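Abstract Introduction Methods Results Discussion References Next section

3.2 Surface wear and residue in reusable containers

The second part of the study looked at how the age of a reusable container affects the amount of residue left after a standard wash. Earlier work at the Portela site had treated all containers in a pool as equal, and assigned a single cleaning interval to the whole pool. Bloxham and Honorato questioned this in an internal review, noting that containers with many trips behind them were sent back for a second wash far more often than new ones.

We drew 406 containers from the Stuvano pool. Each had a trip record of at least one year. Containers with cracks, open seams or missing labels were left out and replaced by the next one in the record. Surface roughness was measured at five fixed points on the floor and two on each wall, and the mean of the floor readings was used as the wear score. Wall readings are reported separately — they varied little within a container and did not improve the model. 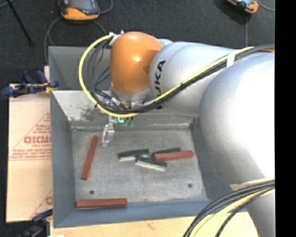 Residue was measured by swab after one full wash cycle at the Prindero line. The swab area was the same for every container. Water temperature, detergent dose and belt speed were held at the normal plant settings, and the line was drained and refilled after every 104 containers. Swabs were read on the same day by one of two technicians, who did not have access to the trip records. A set of 19 containers was swabbed by both technicians as a check on agreement, and the paired readings did not differ in a way that would change the class of any container.

Wear score rose with trip count, but the rise was not even. Most of it took place early in service, after which the curve flattened. Residue followed a different path: it stayed low over the first part of the wear range and then climbed. Figure 4 shows a container floor with visible wear. We did not attempt to classify wear by eye, as stains and pale marks can be present on a surface that is still fairly smooth to the touch.

The full trip file held 3474 entries. Entries with no return date were dropped before fitting. A model with wear score alone fit the residue data better than one with trip count alone, and adding trip count to the first model gave no useful gain. The Flovus scheduling tool currently accepts trip count only — a wear score would have to be entered by hand at intake until the input form is changed.

Two limits apply. The sample came from a single pool, and the December intake was washed with a different detergent batch, for which no correction was made.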